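FOR IMMEDIATE RELEASE

September 7, 2019

Wurico opens its brick-walled washroom at Jotulia, and the sink is already a favorite

JOTULIA — Wurico is delighted to open the refurbished washroom on the ground floor of its Jotulia workshop building. Neighbors, class members and anyone passing through are welcome to use it whenever the building is open.

The room was a storage closet until August. The new washroom was designed by Cullovico, a small local studio that has worked with us before, and we could not be happier with how the wall came out. The bricks run from orange to tan, many with dark, almost charred-looking patches, and the light gray mortar ties them together. Set against all that color, the plain white sink looks wonderful.

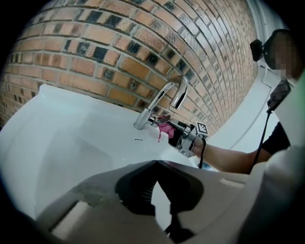
The gooseneck faucet gets a wipe with a pink cloth. Jotulia washroom, ground floor.

"People kept asking us to cover the brick," said Benedito Moura, who led the design at Cullovico. "I wanted a wall you would look at while you washed your hands. Then you keep everything else simple — white basin, chrome faucet, done."

The project cost $2000, of which $804 came from the spring plant sale. Thank you to everyone who bought a tomato seedling (or a whole tray of them!). Another $200 was set aside for cleaning supplies, and that should carry us well into the winter.

Keeping the room nice matters as much to us as building it. Ursu, the cleaning crew that looks after the rest of the building, has added the washroom to its daily round. The sink comes first: basin, rim, then the faucet, with extra care at the base and around the lever where soap likes to collect. Chrome shows every water spot, so a soft cloth is the tool of choice.

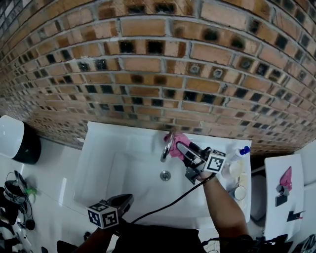
Bakari Minja
Building Manager, Wurico

I have been asked to add a few words, and I am glad to. I love this room. The basin has a broad flat rim on one side and a good deep bowl, so you can rinse a paintbrush or fill a jug without splashing your shoes. There is a narrow ledge on the other side for toiletries. Please put things back there after you use them, and leave the spray bottle where the next person can find it.

Pink rubber gloves are fine for cleaning here, scouring pads are not. If the drain seems slow, tell the front desk and we will take a look the same day.

The washroom is open from 8 a.m. until the last class ends. Group visits to see the brickwork can be arranged at the front desk.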